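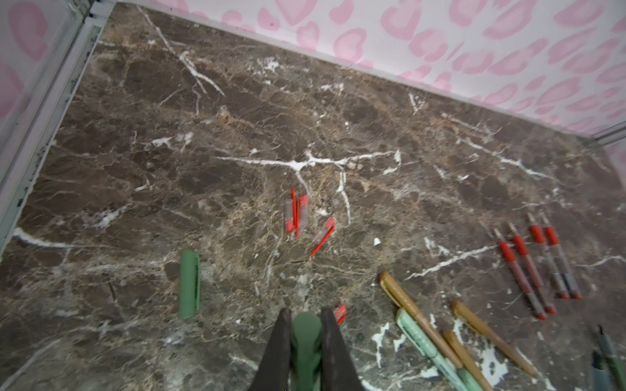
Section 3 | LAYING OUT AND CAPPING

Now for the fun part! Your Jaltari pink-walled station is up, the dark marble-pattern top is in, and it's time to get some pens on it. Red-and-clear caps look lovely against all that brown and white veining, and a bright red clip is easy to find again when you look away.

3.1 Laying out

1. Wipe the top with a dry cloth, working from the back wall towards the open front. Go gently along the white trim where it meets the marble, as grime likes to settle there.
2. Lay the caps near the middle of the top. They don't need to be in line, and a bit of a jumble makes for a better session.
3. Put the pens off to one side with a clear gap between them and the caps.
4. Check that nothing has rolled up against a wall.

Note: Clear plastic can get lost over the white streaks. If you're struggling to see a cap, look for the red parts first, or slide it to a darker patch.

3.2 Capping

1. Choose a pen and turn it so the tip faces the caps.
2. Pick up a cap by its sides and leave the clip free.
3. Bring the two together in a straight line and push until the cap stops.
4. Lay the capped pen near the back wall and go on to the next.

CAUTION: Never force a cap on at an angle. Clear plastic can split, and ink on the wallpaper is there for good. Caps are a choking hazard, so keep them away from children under 3. 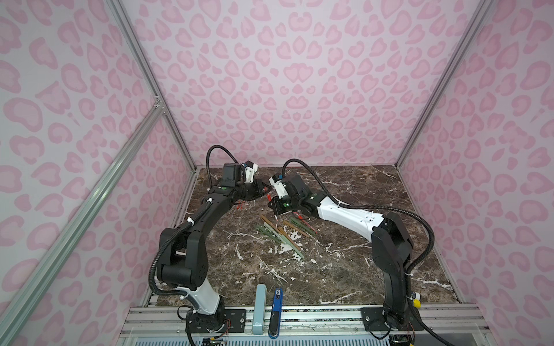

Fig. 8. Dark marble-pattern top with pink spotted walls at the back and both sides.

3.3 Changing the walls

The Pledarau and Jurkavik wall sheets go up in the same way, so do try a few! Clear the top first, start with the back sheet, and smooth it from the centre out to the corners. Fit the side sheets last and press well down along the bottom edge.

Note: Spare caps are sold in bags of 116. For part numbers, see Section 4.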